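Osesmont, le 15 mars

Relevé du jour pour la salle du rez-de-chaussée. Je note tout dans l'ordre, faute de quoi je ne retrouverai rien en avril, quand Nermina Radulović me demandera d'où viennent les écarts.

Arrivée tôt, café imbuvable. J'ai commencé par l'éclairage, parce que la question traîne depuis l'hiver. Plafond blanc, poutres apparentes en diagonale par rapport au passage. Tube fluorescent allumé à côté du faisceau de tuyaux blancs qui descend du plafond. Les suspensions sombres sont de l'autre côté et n'apportent presque rien au plan de travail. Sous le tube, un tissu anthracite se lit correctement ; à quelques pas, le gris et le noir se confondent et l'on plie à l'envers sans s'en apercevoir.
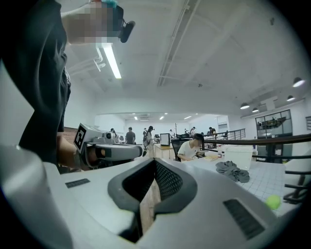 J'ai reporté les valeurs du luxmètre dans le cahier, page 14, avec une réserve : l'appareil n'a pas été réétalonné depuis son retour de chez Clorano. Les mesures relatives restent exploitables. Les mesures absolues, je ne les signerais pas. Conall Ó Briain soutient que la dérive est négligeable. Il l'a déjà soutenu pour la balance, et j'ai refait deux colonnes entières.

Ensuite, les postes. Mon principe n'a pas changé : une table de pliage doit être accessible par au moins deux côtés, dégagée sur toute la profondeur utile, et le bac de dépôt doit se trouver en face de l'opérateur. Dès que le bac passe sur le côté, le buste pivote, l'alignement des bords se perd et la dernière pliure part de travers. J'ai proposé de fixer la position des bacs avec du ruban. Accord de principe de Nermina, pas encore de ruban.

Reste la question des assises. Le plan Gandmont prévoit un travail debout pour tout le monde, avec une hauteur unique, et j'y suis opposé. Côté fenêtres, la personne en T-shirt blanc travaille assise, dans un fauteuil de bureau noir à dossier en résille, penchée en avant, les bras tendus au-dessus de la table. Le fauteuil est à roulettes, donc instable dès qu'on tire sur une pièce lourde. Un siège fixe, un peu plus haut, réglerait les deux défauts. Je l'ai écrit à Mac Suibhne, qui tient le budget mobilier, en joignant la référence et le délai - 9 jours ouvrés selon leur catalogue. 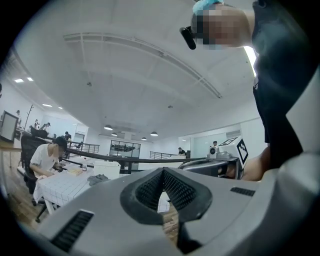
La nappe quadrillée mérite une note séparée. J'étais contre au départ, par crainte des plis parasites entre le tissu et le plateau. À l'usage, le quadrillage sert de règle : on cale une couture sur une ligne, on rabat, on vérifie le parallélisme d'un coup d'œil. Au poste debout, le vêtement anthracite était encore en tas au milieu des carreaux, et même chiffonné il tranchait nettement sur le fond blanc, ce qui répond en partie à mon objection du matin sur les teintes sombres. Je maintiens en revanche que la nappe doit être tendue par des pinces. Le simple poids du linge ne suffit pas.

Sur le bac : modèle en plastique blanc, parois perforées, ouverture rectangulaire. Il était vide, posé à peu près au centre du bord opposé, donc conforme à ma consigne. La table elle-même l'était moins. Un livre de poche à couverture jaune d'or dans l'angle gauche (Hilary Mantel, « A Change of Climate »), une bouteille transparente à bouchon rouge posée près du bord. J'ai rappelé la règle : aucun objet personnel sur le plan, aucun liquide. Conall a demandé si un roman comptait comme un liquide. Je n'ai pas répondu.

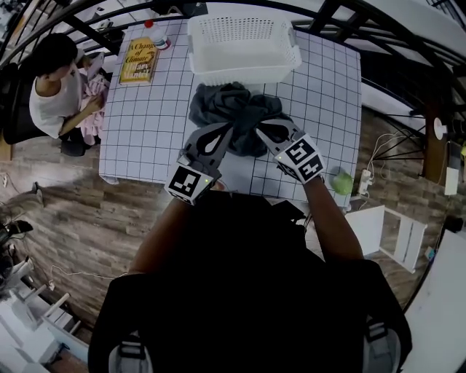

À reprendre demain

Retendre la nappe et poser les pinces aux quatre coins.
Relancer Mac Suibhne pour le siège fixe.
Faire contrôler le luxmètre avant toute nouvelle mesure.
Trouver le ruban. Il en faut environ 14 mètres pour l'ensemble des postes, chutes comprises.
Recopier la page du cahier au propre et l'envoyer à Nermina.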